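Chapter 6
Stacking, Nesting and Balance

Chances are there is a cupboard in your kitchen where the plastic bowls live, and chances are it's a bit of a jumble. Bontu Kumsa, who taught this unit for years at Woltisby, liked to start it every May with a big armful of picnic bowls and tumblers in all the colours she could find, and we've happily borrowed her idea (thank you, Bontu!).

Before you read any further, have a good long look at the bowls and cups on the green cloth, and think about which ones would nest snugly and which would make a decent base.
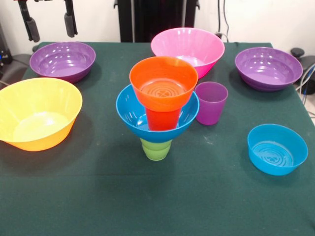
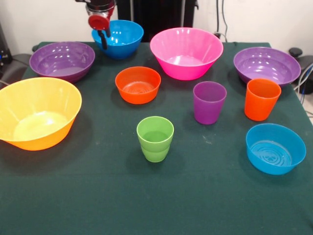
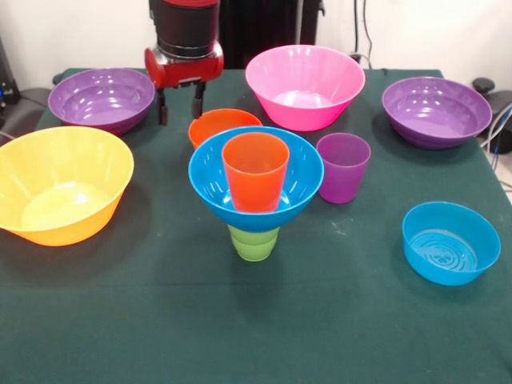
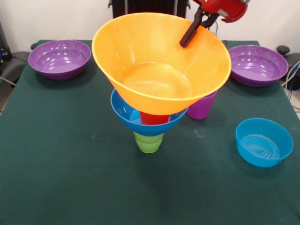

Fig. 6.1 Bowls on a green cloth. In the last picture, a lime green cup carries the blue bowl, with a red cup nested inside it.

6.1 What holds a tower up?

A wide bowl on a narrow cup looks like trouble, doesn't it? Yet it will sit there quite contentedly as long as its centre of gravity stays over the part of the cup that's holding it. Grab two bowls and a tumbler from home, give yourself 30 minutes, and sketch each tower you try, even the ones that topple.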